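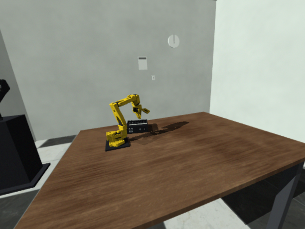
A large wooden table with a streaky brown grain.

Where Wood Grain Comes From

Guthrie Museum of Trees and Timber: Learning Pages for Ages 8 to 11

Look closely at a wooden table, a door, or a floor. You will probably find lines, streaks, and swirls running through it. These patterns are called grain. A tree makes its grain slowly, over its whole life.

How a tree grows

A tree grows in two ways. Its branches and roots grow longer at the tips. Its trunk also grows wider. Just under the bark is a very thin layer of living cells called the cambium (say "KAM-bee-um"). The cambium makes new wood on its inner side and new bark on its outer side.

In places with cold winters, the cambium works hardest in spring and early summer. Wood made at this time is usually pale, and in many trees its cells are wide, with thin walls. Later in the summer, growth slows down. The new cells are smaller and have thicker walls, so the wood looks darker. In winter the tree rests.

One pale band and one dark band together make one growth ring. If you count the rings on a stump, you can work out the age of the tree. A large oak slice in our Plarbridge gallery has 537 rings. Visitors are welcome to touch it, and a brass pin marks every 20th ring. Some kinds of tree can live for more than 1,000 years.

From rings to streaks

If rings are round, why are the lines on a table long?

The answer depends on how the log is cut. Think of a trunk as a bundle of drinking straws standing on end. The straws are the cells that carry water up from the roots. If you saw straight across the bundle, you see circles. If you saw along its length, you see long lines.
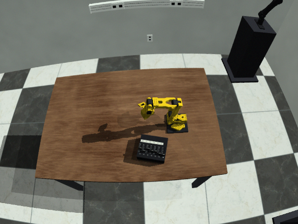

Sawmills cut boards in several ways. Two of the most common are described here.

Plain sawing. The log is sliced from one side to the other, like a loaf of bread lying down. Many of the boards show wavy lines and tall arches. Woodworkers call these arches "cathedrals."

Quarter sawing. The log is first cut into four long wedges. Each wedge is then cut so that the rings meet the face of the board nearly upright. These boards have straight, narrow lines. They are also less likely to bend out of shape.

What is a knot?

A knot is the place where a branch once joined the trunk. As the trunk grew wider, new wood formed around the bottom of the branch. When the log is cut into boards, the branch shows up as a dark circle or oval. The grain bends around it, much as water in a stream bends around a rock.

Try it yourself: bark rubbings

You will need thin paper, a wax crayon with the wrapper removed, and an adult to go outside with you.

1. Choose a tree with rough bark.
2. Ask your partner to hold the paper flat against the trunk.
3. Rub the side of the crayon gently over the paper.
4. Write the name of the tree on your rubbing, if you know it.
5. Repeat with a different kind of tree and compare the two patterns.

Please do not peel bark from a living tree. Bark protects the cambium from insects, disease, and cold.

Words to know

Bark: the outer covering of a tree.
Cambium: the thin layer where new wood and bark are made.
Grain: the direction and pattern of the fibers in wood.
Growth ring: one pale band and one dark band of wood.

Text by Agnes Gourlay. Reviewed by Kamala Poojary, Education Department. School groups may borrow the Guthrie wood sample box, which holds 13 labeled blocks, from September through June.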